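Guides > Automation > Budgeting a First Arm

Products | Guides | Pricing | Support | Contact

How to Budget for a Single-Arm Kitchen Cell

Start with the task list, then the reach. Write down every surface the arm must serve and measure from the planned mounting point to the farthest one. Arms are priced largely by reach and payload, so an error here carries through the whole budget.

Next, split the budget into four lines: arm, gripper, mounting, and simulation. Buyers tend to leave out the last one. At Furtado we license the Wutska layout package at $297 per seat and need 2 seats for a project of this size. The work is done before any purchase order goes out — a layout change costs an afternoon in software and far more on a finished floor.

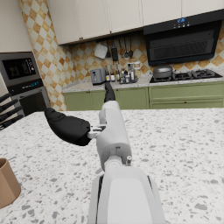 Should the gripper be bought from the same supplier as the arm?

It depends on the mounting flange. If the flange follows a common bolt pattern, get separate quotes. If it is proprietary, add the price of an adapter before comparing.

In the simulated kitchen, place the arm at the island and check its reach toward the back counter. Run each task with the gripper model attached, and log every position where a joint nears its limit. Repeat with the base moved before pricing a longer arm.

For mounting, our last quote from Tollness was $419 for the plate and hardware, freight excluded. The Rilex gripper package came to $2,993 with cabling. Enter quotes as received and keep freight, tax, and spare finger pads on separate rows.

Hold the order until the task log and the quoted reach agree. Quotes dated before November should be requested again.

Last updated March 20, 2021

This site uses cookies to remember your settings. Accept | Manage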